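Basement humidity, part two: moving the drain and changing the setpoint

Saturday, February 23, 2019

The first post covered the sump and the gutter extensions. Those fixed the liquid water. What remained was vapor, and the dehumidifier was running nearly all summer to keep up with it. I wanted to know how much of that run time was doing anything useful.

The house is in Quintana, on clay. The basement walls are poured concrete, unpainted on the north and west sides. The slab has no vapor barrier under it that I can find. A previous owner drilled a test hole near the furnace and I stuck a borescope in it: slab, gravel, mud. So there is a constant moisture load from below whether it rains or not, and a second load from outside air any time the bulkhead door is opened in warm weather.

The machine is a Bunditz, the floor model with the bucket in front and a hose fitting in back. It came with the house. The humidity control on it is a dial with numbers that do not correspond to percent anything.

Sensors first. I bought two Vorent loggers and did not trust either one. The usual check is a salt test: table salt in a bottle cap, enough water to make it the texture of wet sand, sealed in a bag with the sensor, and left alone at a steady temperature. The air in the bag settles at 75 percent relative humidity. I left them overnight. One logger read two points high and the other read four points low. Both offsets held when I repeated the test a week later, so I corrected for them in the spreadsheet and moved on. If you skip this step and put the low one next to the machine, you will decide your basement is fine.

One logger went on a shelf at chest height by the stairs. The other went on the slab behind the water heater, in the corner where cardboard used to go soft. They recorded for 120 days starting in June. The difference between the two was bigger than I expected. On still days the corner ran well above the shelf, and most of that was temperature. The slab is cooler than the air above it, and cooler air with the same water in it has a higher relative humidity. I should have been comparing dew points from the start. I redid the first month of charts that way and the two locations came out close together.

So there was no wet corner. There was a cold corner. This matters because I had been planning to seal that part of the wall, and sealer would have done very little for it. A small fan on the floor, aimed along the wall, closed most of the gap.

Now the power side. I put a Drudatis meter between the Bunditz and the outlet. It is a plain plug-in unit that shows watts and adds up kilowatt-hours. The total for the logging period was 1,694 kWh, which is a lot of electricity for one appliance in one room. Looking at the run pattern, the compressor was cycling off only in the early morning.

Three things were wrong, in the order I found them.

The filter was clogged. I knew it had a filter. I did not know it had a second screen behind the first one, held in with a tab, and that one had felted over completely. Pulling it out changed the sound of the fan.

The coil was frosting. With low airflow the coil gets too cold, frost builds up, and the machine goes into defrost. During defrost it draws fan power and removes no water. The log from the shelf sensor shows this as a sawtooth, which I had been reading as normal cycling.

The setpoint was too low. With the dial where it had been left, the machine was chasing a number in the low forties. Nothing stored down there needs that. Mold on the joists is controlled well enough at 55 and I do not keep instruments or film in the basement. I taped over the dial and now switch the unit with an external humidistat set to 52, with a 3 point deadband. The Bunditz restarts by itself when power comes back. Check that yours does before you buy an external control, and check that the control allows a long enough off time to protect the compressor.

The drain was a separate annoyance. The bucket was shutting the machine off when it filled, usually while I was at work. The hose fitting takes an ordinary garden hose thread, so I ran a short length over to the sump pit. The first attempt had a rise in the middle where the hose crossed a pipe, and it backed up into the base. Gravity drains need slope the whole way. I raised the machine on a platform made from scrap two-by-sixes, 18 inches off the slab, and rerouted the hose under the pipe. It has drained without attention ever since. The platform also gets the intake up out of the dust.

I don't have a clean before and after for energy yet. The changes went in at the end of the season, when the load was dropping anyway, and comparing October to July would be cheating. The fair comparison is the same calendar window this year, normalized for outdoor dew point, and I will run it that way. The loggers have new batteries and the meter has been zeroed.

Things I am leaving alone for now: the rim joist, which leaks air and needs foam board, and the bulkhead door, which needs a new bottom seal - the old one is stiff and shows daylight at one end. The rim joist will probably affect heating more than humidity. I will do the door first.

Spreadsheet formulas for the dew point conversion are in the comments on part one. Someone pointed out that I had a sign error in the first version. It has been corrected there.

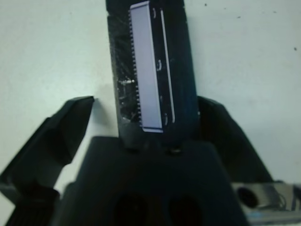 Leland Sorrick
Author and site maintainer

Writes about house systems, measurement, and repairs, mostly on the house he lives in. Comments stay open on all posts. Corrections to the math are welcome and get added to the original post with a note.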